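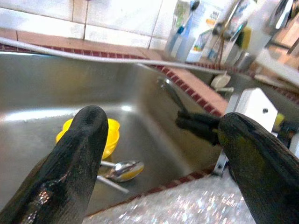
Newsletter > Winter issue > Round the House

News Recipes Garden Swap Shop Back Issues Contact

The washing up, and other things I put off

I've been meaning to write about washing up for ages, and as this issue comes out on December 25, 2023 I can't think of a better moment, because half of you will be reading it with a sink full of roasting tins and a strong wish to be somewhere else. Me too!

My own trouble is never the big stuff. I can face a roasting tin. It's the dribs and drabs that get me, the one bowl and the odd spoon that sit in the bottom of the sink looking harmless until you come in to fill the kettle and find you can't get it under the tap. A yellow plastic bowl, a spoon, some other bit of cutlery leaning up the side, and somehow that's the sink out of action. I used to walk past and tell myself it wasn't worth running the hot water for so little. By bedtime there'd be a heap.

So since April I've had a rule, and it's a very small one: if it can be done in the time the kettle takes, it gets done then. No bowl of suds, just a squirt on the brush and a rinse. Plastic bowls are the worst for holding on to grease (you know that slidey feeling) so they get a second go with hotter water, and I stand them upside down on a tea towel. Spoons I dry straight away or they go spotty.

Steel sinks are much easier to live with than I was led to believe, by the way. I rub mine along the grain with a soft cloth and a bit of bicarb, then dry it off. Four minutes, if that. Please don't use wire wool, I did it once in our old place in Iltton and the scratches were still there when we moved out.

Tiled worktops are another matter. I love the look of terracotta, it's such a warm colour on a grey morning, and a little row of dark red tiles along the edge of a sink is just lovely. But oh, the grout! Crumbs, tea, the lot. An old toothbrush and warm soapy water every week or so does me fine, and I try to go gently near the edge of the sink where it gets the most splashing. A few of you asked at the Udano coffee morning whether you should seal it. I did mine with a little pot from Fedoruk's on the corner and it has helped, though I had to keep everyone away from the tap overnight, and you can imagine how that went down.

If you've got a better trick for grout, do drop a note in the box at the Toder hall and I'll put the best ones in the next issue. Right, I can hear the kettle, and there's a bowl waiting.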